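**Owners' Technical Forum › Maintenance and Repair › Drive and Brakes**

# Fork oil change on the Lumetti 72: removal or in place?

---

**N_Zanetti** (Moderator)

Members have asked on several occasions for an agreed procedure for changing the fork oil on the Lumetti 72. The workshop manual gives one method only, with both fork legs removed from the yokes. Several owners have reported carrying out the work with the legs in place. I set out below the procedure I followed in May, and I invite comments before it is moved to the reference section.

1. Place the motorcycle on a stable centre stand or lift, with the front wheel clear of the ground. A jack under the engine must bear on the frame rails and never on the sump.
2. Loosen the upper yoke pinch bolts on both sides.
3. Crack the fork caps loose while the legs are still held by the lower yoke. Do not remove them at this stage.
4. Remove the front caliper and support it with a strap. It must not hang by the hose.
5. Remove the wheel spindle, the wheel and the mudguard.
6. Loosen the lower yoke bolts and lower each leg with a slight twisting action.
7. Remove the cap slowly. The spring is under load, and the cap should be held down firmly for the last few threads.
8. Invert the leg over a tray and pump the damper rod until no more oil comes out. Leave it inverted for 30 minutes.
9. Refill, pump again to clear the air, and set the oil level at 100 mm from the top of the tube, with the spring out and the leg fully compressed.

Reassembly is the reverse. Tighten the lower yoke bolts before the caps, and the upper yoke bolts last.

Noemi Zanetti

---

**g.fabbri**

I am grateful to the moderator for setting this out. I must, however, register disagreement with the general advice that the legs be removed.

On the earlier Lumetti forks there is a drain screw at the foot of each leg, behind the spindle clamp. With the wheel in place and the caps off, the oil may be drained by holding the front brake and working the forks up and down. I have maintained two of these machines in this manner and have had no difficulty with either. The yokes are left undisturbed, and the work takes a good deal less time.

Gualtiero Fabbri

---

**N_Zanetti** (Moderator)

> On the earlier Lumetti forks there is a drain screw at the foot of each leg

This is correct for the earlier forks. The later type, with the alloy caps, has no drain screw, and the reference text will need to state this plainly.

I would also observe that draining from the foot leaves a quantity of old oil in the damper. On my own machine the last of the oil was a dark grey and noticeably thicker than the rest. It came out only after the leg had been inverted for some time.

---

**parallel_twin**

May I ask which grade members are using? The manual specifies a product that is no longer sold. My dealer has offered Fiore medium fork oil as an equivalent, but could not tell me on what basis.

---

**g.fabbri**

I use the Fiore medium and have found it satisfactory. It is slightly firmer than the original over small bumps. A lighter rider may prefer a mixture of the light and the medium in equal parts.

---

**oldspanner**

I cannot support the mixing of grades. The result is difficult to repeat at the next change unless the owner keeps very careful notes, and most of us do not. If the medium is too firm, the light should be used alone and the spring preload adjusted to suit.

With regard to the main question, I am in agreement with the moderator. I bought my Lumetti with more than 3000 miles on oil that the previous owner said he had drained from the foot. There was sludge at the bottom of both legs. No amount of pumping would have moved it.

---

**g.fabbri**

With respect, one machine with an uncertain history does not settle the matter. The sludge may well have been there for years before the previous owner touched it. I would accept that a first change on a newly acquired motorcycle should be done with the legs out. Thereafter, I maintain that draining in place is adequate if it is done each season.

---

**oldspanner**

I can accept that wording for the first change. I remain of the view that the level cannot be set properly with the spring in and the leg on the machine. A measured volume is only as good as the amount that was drained.

---

**Relteo_rider**

A related point for the reference text. The seal kits supplied by Drirkia differ from the originals in the depth of the dust seal. I fitted a pair last winter, and the retaining clip would not seat until I had removed the washer beneath the seal. I then had a slight weep from the left leg. I have since gone back to original seals with the washer in place, and the leg has stayed clean so far.

The forks on my Relteo are, I understand, the same unit as the later Lumetti type. I would welcome confirmation from anyone who has had both apart.

---

**N_Zanetti** (Moderator)

I have not had both apart and cannot confirm it. The caps share the same thread, but the springs are of different length. Members should not assume that any other part will interchange.

On the washer, I would ask owners not to leave it out. If the clip will not seat, the seal is either not fully home or not the correct part.

---

**parallel_twin**

Thank you for the replies. I have the later forks and will therefore remove the legs. Is a special tool needed for the caps?

---

**oldspanner**

A six-sided socket of the correct size, with the chamfer at the mouth ground flat. The hexagon on the alloy caps is shallow and a standard socket will ride up and round it off. Place a piece of thin cloth between the two if the finish is of concern – and do not use an adjustable spanner.

---

**N_Zanetti** (Moderator)

The draft will be amended as follows before it is moved. The in-place method will be listed for the earlier forks only, and only where a full change has previously been done with the legs out. The note on mixing grades will record both opinions. The remark on Drirkia seals will be held back until a second member has reported on them.

The thread remains open for corrections to the torque sequence in particular.
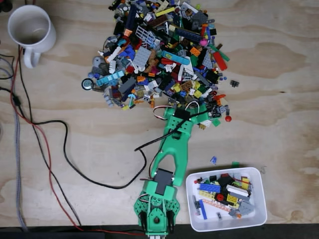 *Loose LEGO bricks in mixed colours on a table*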